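4.2 Peg insertion as a stand-in for shop-floor work

Many of the chores that people would like to hand over to a machine come down to putting one part into another. A shelf pin goes into a shelf, a plug goes into a socket, a dowel goes into a drilled block. We asked the packing and repair staff at the Prorkdale workshop which steps they would give up first, and fitting jobs of this kind were named more often than lifting or sorting. We therefore chose insertion as the first of our tests and built it in simulation before any hardware was bought.

The task uses a red bar and a plate with a square opening. A two-finger gripper must take hold of the bar, carry it to the plate and push it into the opening. The policy sees only the view from behind the fingers and receives no force reading. Figure 3 shows the bar held between the fingertips, with its far end over the lower part of the opening.

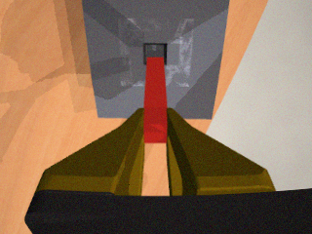 Figure 3. Insertion task in simulation, seen from behind the gripper.

Each policy was run for 400 trials, with the start position of the bar changed every time. A trial counted as a success when the bar went into the opening and stayed there after the fingers let go. The time limit was 20 seconds. We set it after timing Ye-ji Yoon on the same job with a hand-held gripper at Proltholm; her slowest attempt took six seconds, so the limit is generous.

The Derunby policy, trained on 492 demonstrations, did well on the approach and poorly on the last stretch. Most of its failures came from small errors in angle. A person who feels a part catch on an edge will tilt it and try again without thinking about it. The policy tended to keep pushing in the same direction until time ran out. The Choo policy, which was trained on the same demonstrations but allowed to back off and retry, failed less often – though it was slower, and on some trials it let go of the bar too early.

Lining up the gripper was also harder than we expected. From behind the fingers, the bar looks like a narrow strip, and a small turn changes its outline very little. Shadows on the wood made the problem worse for both policies. When we repeated the trials with flat lighting, the gap between the two policies became smaller. We have kept the shadows in the main results, as few workshops are evenly lit.
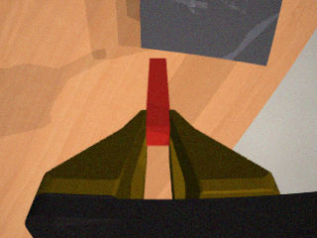
Can a robot take over fitting work in a small shop today?

It can take over a narrow part of it, where the parts are always the same and someone is close by to clear a jam. For mixed work, a person is still faster and makes fewer mistakes.

We do not claim that these results carry over directly to real parts. Adjoa Dogbe is now preparing a bench version of the task with worn and slightly bent pieces – the kind that the Prorkdale staff handle every day. Section 5 covers the second test, in which the policies hang tools on a pegboard.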